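The Shirt That Promised to Outlive You

Everyone selling clothes wants to talk about forever

13/04/2025

The label sewn into the collar of my most expensive T-shirt says it is guaranteed for life. It doesn't say whose. I bought it four years ago from Grosard, a company that began with socks and now sells nearly everything you could wear to a casual office, and I bought it for the same reason most people do. I was tired of shirts that twisted at the side seam after a month, and I wanted to believe that paying more would make the problem go away.

The shirt twisted at the side seam in July. I wrote to the company. A cheerful reply came back asking for the original receipt, a photo of the damage and a photo of the care label, which by then had faded to a white rectangle. I never sent them. I suspect a lot of people never send them, and I suspect the people who wrote the guarantee know that.

Lifetime clothing has been having a long moment. Grosard has its pledge. Dernolow, which makes heavy work pants for people who mostly don't do heavy work, offers "a promise without an end date." Villanueva sells a gray sweatshirt for 200 dollars and includes a little card with a space to write the name of the person you plan to leave it to. I have held that card in my hand. The sweatshirt is nice. It is also a sweatshirt.

What does it mean to say that a piece of clothing will last? I put the question to Matúš Sokol, who spent most of his working life testing fabric for mills and now repairs clothes out of two rooms above a bakery. He was polite about it for a minute or so.

"Last doing what?" he said. "Hanging in a closet? I can give you a shirt that will hang in a closet for a hundred years."

Fabric testing, as he explains it, is a string of narrow questions. A rubbing machine tells you how a cloth stands up to rubbing. A tearing test tells you how much pull it takes to rip. Neither will tell you that you carry your bag on the same shoulder every day, or that your dryer runs hot, or that you kneel on the left knee when you look for things under the sink. Clothes fail where their owners wear them out, and owners are hard to put in a lab.

He has a box of examples under his bench, and he went through it with some pleasure. A linen jacket, perfect everywhere except the lining of one pocket. Pants from Dernolow with cloth you could sail a boat with and a zipper that gave up first. A child's coat that had been through three children and looked ready for a fourth, from a store that has never promised anybody anything.

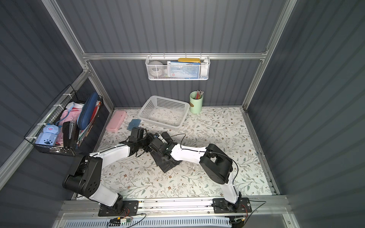
The zipper is the part that bothers me. A pair of pants is only as good as the cheapest thing on it, and the cheapest thing is usually small: thread, elastic, a snap, the glue behind a collar. Brands love to talk about the cloth. They will tell you how heavy it is and which valley the cotton grew in. Ask about the thread and the conversation slows down. I asked all three companies what thread they used in their seams. Villanueva sent me a brochure. Dernolow said it would look into it. Grosard did not write back, though it did add me to a mailing list.

There is a number that gets passed around in this business, and the number is cost per wear. You take the price, divide it by the times you put the thing on, and the 200-dollar sweatshirt starts to look like a bargain. The trouble is that the second figure is pure hope. A shopping app called Clodex will do the sum for you before you buy. I tried it on the Villanueva sweatshirt and it told me I would wear it 460 times. I own one pair of shoes I've worn that often, and I don't like them much.

I did make an honest attempt at this. For a year I kept a notebook by the dresser and wrote down what I put on. The results were embarrassing. The winner by a mile was a green sweater from a church sale with a hole in the cuff. The lifetime T-shirt finished near the bottom, beaten by a free one from a dentist. I had been saving the good shirt for something, and I can't tell you what.

Sokol sees this often. People bring him the things they wear, he says, and those are rarely the things they paid the most for. His repair book was open to job number 2178 on the afternoon I visited, and he ran a finger up the page for me. Flannel shirt, elbows. Jeans, crotch. Bathrobe, belt loop. Jeans, crotch. He charges by the hour and is slow on purpose – a rushed patch pulls at the cloth next to it and makes a second hole.

He isn't against buying well. He turned my T-shirt inside out and showed me why it had twisted, which had nothing to do with how I washed it. The panels had been cut a little off the grain, probably to squeeze one more shirt out of the roll. A guarantee can't fix that. A replacement cut from the same roll would twist the same way.

Could he fix it? He could take the side seam apart and sew it back straighter, he said, and I would lose some width. It would cost more than the dentist's shirt, certainly, and possibly more than I would want to spend on a T-shirt.

I asked what he would do if it were his.

"Sleep in it," he said, and went back to the bathrobe.

Villanueva, meanwhile, has announced a new line. The sweatshirts will come with a numbered certificate, and the company says it will keep a permanent record of every owner – I have asked where that record will be kept, and who pays for it if the company closes. The press office thanked me for my interest and offered me ten percent off.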